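Desktop Renewal Program: Processor Replacement Continues Through February

The Office of Technical Services at Clirunville College reports that the renewal of desktop computers in the teaching laboratories is proceeding on schedule. The inventory prepared under Arvid Björklund lists 1,038 tower units, of which 1,035 have been approved for renewal. The remaining three will be retired and used for parts. Units are processed in batches of 40.

Departments have asked why a processor replacement requires a machine to be away from its room overnight. Most of the time is spent on backup and testing. The replacement itself is short but calls for care, as the processor must be lowered level into an open socket and must never be pushed into position. The contacts at its rim and underside should not be touched.

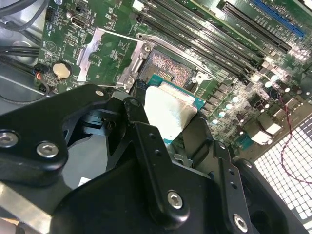
Work Inside the Case

Each tower is laid on its side with the side panel removed, so that the motherboard lies flat and the socket can be reached from above. In the model shown in this issue, the memory slots are in a row on one side of the socket and the graphics card is on the other. The drive cage, the drive bay and the power supply stay in the case throughout. Power wires are moved clear of the socket area only where necessary, and their routing is recorded before the case is closed.

Märta Lundgren, who coordinates the bench schedule, reminds departments that personal expansion cards and drives must be declared on the request form. Undeclared parts were found in several towers from the Hovland Building and delayed their return.

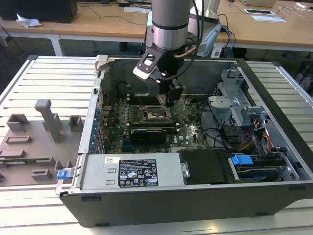 Returning Units and Requesting Service

Renewed towers are returned to the room of origin with a dated label on the rear panel. Room supervisors are asked to start each unit once and to report any fault to Ebbe Nordin within the same month. Requests for the next batch should be submitted through the departmental office by noon on the last working day of February. Forms received after that time will be placed in the following batch.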